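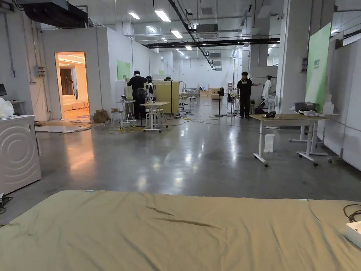
Creases in a bed cover which do not go away

Charmaine Chauke
Home textiles, Plilledton

Good afternoon to all. We have a bed standing in a big hall with a concrete floor, and I am responsible that it looks tidy when visitors come. The cover is khaki and was folded in its packet for a long time. I have spread it flat and pulled it from both sides, but the long diagonal wrinkles stay. I washed it one time at 30 degrees, no, sorry, I look now in my notebook and it was 40, and it came out worse than before.
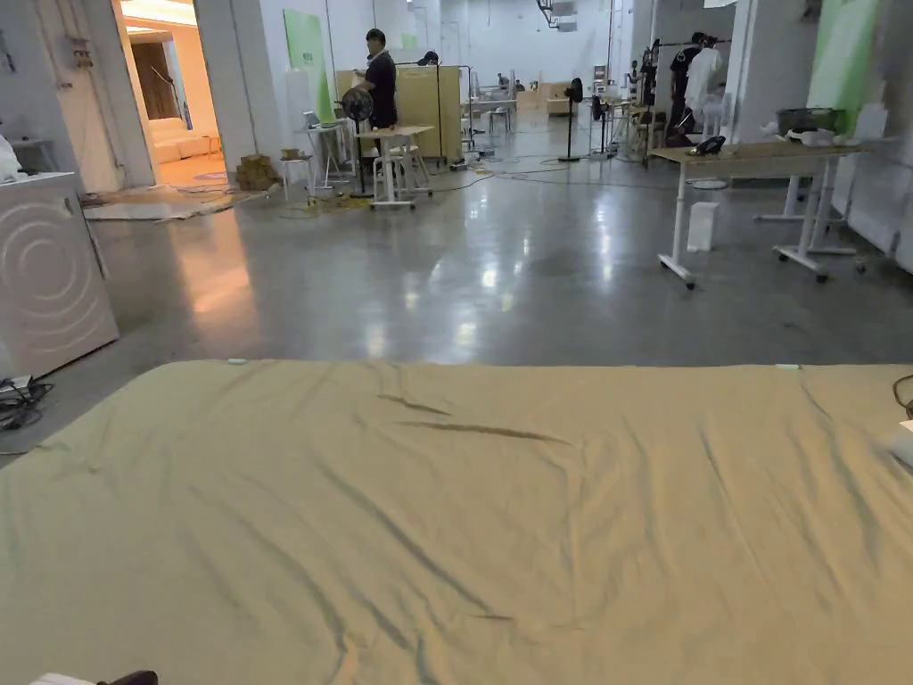 The cover spread over the bed, still with its long creases.

I have no ironing board there and I would not like to carry the cover home every time. The small tag is so pale that I cannot read the washing symbols any more. Is there a way to make it smooth on the bed itself? Also, should I buy one size bigger or one size smaller? The mattress is 24 cm high, if this is important.

Su
Use a steamer.

Ffion Prosser

I had the same trouble with two beds in a guest house, so I write what helped me. English is my third language, please excuse mistakes.

First, diagonal creases often mean that the cloth is pulled more at one corner than at the opposite one. Take it off completely and begin again. Put one corner on, then the corner diagonally across from it, and only then the other two. If you do the two corners at the head first, the cloth can twist a little and you will pull this twist all the way down to the feet.

Second, water. Fill a spray bottle with clean water and make the cloth a little damp, not wet. Try it first on a hidden place, as some cloth keeps a ring. Stroke it with the flat hand from the middle to the sides and leave it for 18 minutes or longer. In a cool hall it can need the whole morning. I would do this before you put other things on the bed.

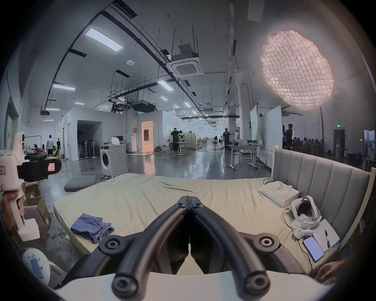 When it is dry, tuck the sides deep under the mattress, as far as your wrist goes in. If you tuck only the edge, it slips out when somebody sits down.

About the size: measure the mattress and add its height two times to the width, then some more for tucking. Covers shrink also. Mine lost 3 cm in the first wash. I would go bigger if it is a flat one, and stay with the exact size if it has elastic.

For the washing, fill the drum only by half and take the cover out directly when the machine stops. With me the creases came mostly from leaving it lying inside.

Charmaine Chauke

Thank you, Ffion, I always did the head corners first. Su, which steamer do you use? I have seen one from Grovero but the cable looks short to me.

Su
Any one. Keep it moving and put a towel under.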